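Aaliyah Vachon has a question she puts to anyone who tells her the household robot is nearly upon us. "I ask them who empties the machine," she says. "They always want to talk about folding. Folding is the glamorous bit."

Vachon spent 15 years running launderettes before joining Fortin, where she advises people with engineering degrees on the subject of socks. Her verdict on the state of the art is affectionate and not very flattering. "It's like having a teenager, except that the teenager costs less and can find the door handle."

What does she make of laundry as a test? "Perfect. It's wet, it's limp, it's never the same shape from one minute to the next. Give a robot a box and it's happy all day."
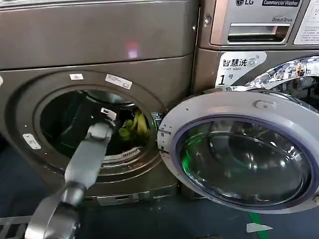
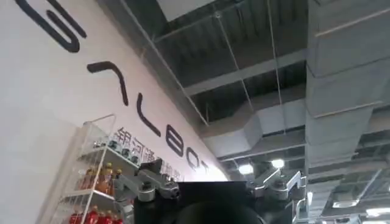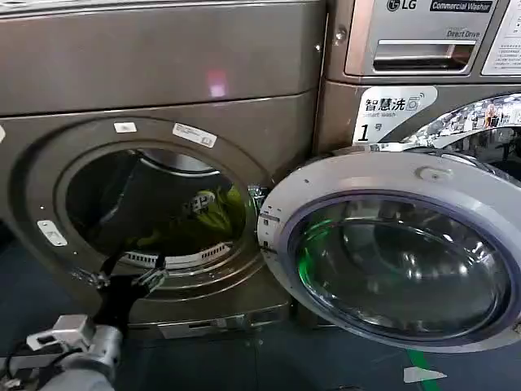
Vachon keeps a list of what she calls the boring problems, and it currently runs to 38. Number one is the drum. People simply bend down and rummage, she says, and have no idea how much their elbow is doing for them. An arm has to come in over the lip at a sensible angle, and a crumpled yellow-green bundle sitting towards the right of the drum, as in the washer with its door open, is her notion of a fair exam question. "One piece of clothing you can see, fine. Now do me a duvet cover with a pillowcase hiding in it."

Shop work is no easier, in her view, though her colleague Zachary Tremblay disagrees. He thinks stacking bottles on a shelf will be solved well before anyone's pants are. "Bottles stand up," he says. "I find that very considerate of them."

Pressed for a date, Tremblay offers seven years. Vachon offers to keep doing her own washing in the meantime, and goes off to see to a load that finished during our conversation.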